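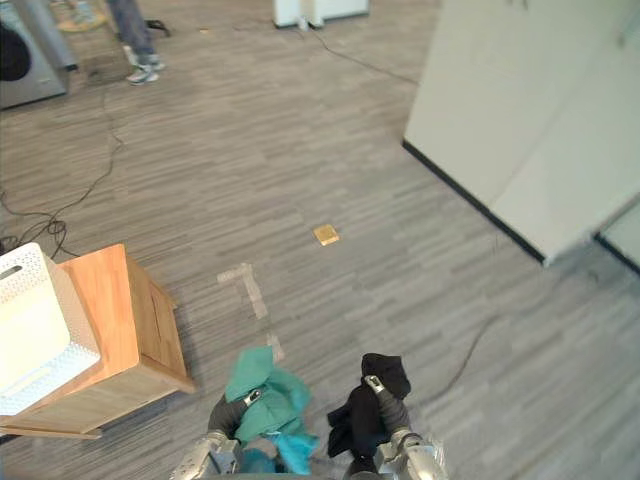 Posted by cevcombe_candles in Marketing & Branding, 6 January 2019

Is a "customer experience audit" worth paying for when you're tiny?

Hi all, long-time reader, first post. I run a small candle and soap shop in Wastatthorpe (just me and a Saturday helper) and I went to one of those free breakfast webinars on customer experience. The speaker was great, I'll give her that, and I came away with a page and a half of notes and a headache. At the end they pitched an audit from a firm called Forkard. They look at your website, your emails, your packaging and your shop floor, and then you get a report and a one-hour call. Price is $2,309, half up front.

My email list is 476 people. Most of my money comes from the same regulars and the Christmas rush, and January is dead quiet, so I have the time right now but not a lot of spare cash. What bugs me is that people buy once from the website and then I never hear from them again. In the shop they come back all the time! So something is off online and I can't see it, probably from staring at it too long.

Has anybody paid for one of these as a really small business? Did you get anything out of it you couldn't have worked out yourself? And if you did it yourself, where did you start?

Posted by vilela_prints

I paid for one a couple of years ago, not Forkard, a different outfit, and a bit cheaper. Mixed feelings. The report was long and a good half of it was stuff written for a chain with a call center. "Empower your frontline teams." I AM the frontline team. But the call was useful, because the woman had placed an order with me beforehand and told me what it was like. My shipping email had no tracking link in it. It went out looking like a bank statement. I'd never once read it as a customer.

So before you hand over that kind of money, order from yourself. Use a different email address, pay full shipping, have it sent to a friend's house and ask them to open it in front of you and not be polite about it.

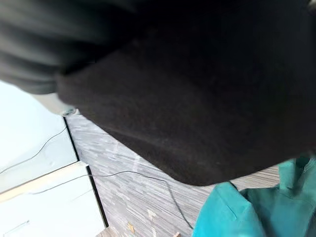
Then I'd go through every automatic message your store sends, because the default wording on most of them is awful and you can fix it in an evening. After that, write to the people who bought once. Not a survey with twenty boxes, just a plain note from you asking how they got on with it and whether anything was a pain. I sent mine to a small batch first and got 4 replies, which sounds like nothing, but two of them said the same thing about my sizing chart and I changed it that night.

If you still want the audit after all that, ask Forkard for a sample report from a shop your size. If all they can show you is hotels and airlines I'd walk away. Also ask if they'll sell you the call on its own. Mine would have, I found out later, grrr.

Posted by shopkeep77

Don't do it. Webinars are sales pitches. Spend the money on stock.

Posted by halfpriceharbor

Kind of disagree with the one above, outside eyes do help, but half up front would make me nervous. Do you put anything in the box when you ship? In the shop people get you, they get a chat and a sniff of the new ones. Online they get a box. I started adding a tiny sample and a handwritten card with a reorder code, and I can see the code being used, so I know it's doing something. Costs me pennies an order.

The other thing is timing. How long does one of your candles last? If it's six weeks, send an email at five. I had mine going out after 4 days, when people had barely opened the thing, and then wondered why they unsubscribed.

Posted by cevcombe_candles

Thank you!! I just ordered from myself and my confirmation email still has the old shop address on it. Mortified. Going to work through the rest this week and I'll ask Forkard about doing just the call.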